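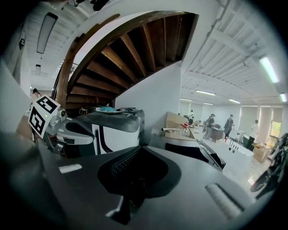
# Chapter 7: Shared Floors and Hand-Held Tools

Most written rules for robot safety assume a fence. Development work seldom has one. Grippers are carried by hand, set down on benches, and picked up again while other people cross the same room. This chapter covers the rules that apply when no fixed guard separates the tool from the public part of the floor.

Three terms are used throughout. The *work zone* is any area the tool can reach without the operator taking a step. The *transit zone* is the floor that other people may cross during a session. The *buffer* is the strip between them, and it is kept at 700 mm or more unless a written assessment allows less.

Section 7.1 deals with marking the zones. Section 7.2 deals with tool condition: pads, housings, camera mounts, marker cards, and cables. A marker card that has shifted on its mount is treated as a fault, and the tool is withdrawn until calibration has been repeated.

The worked case is the Omamside code of practice, drafted by Cuiping Tang and later adopted at Kirnside with two changes. The first limits a session to 60 minutes. The second requires the operator to log each change of pad.

Readers should have completed the exercises on risk assessment in Chapter 6 before starting Section 7.1.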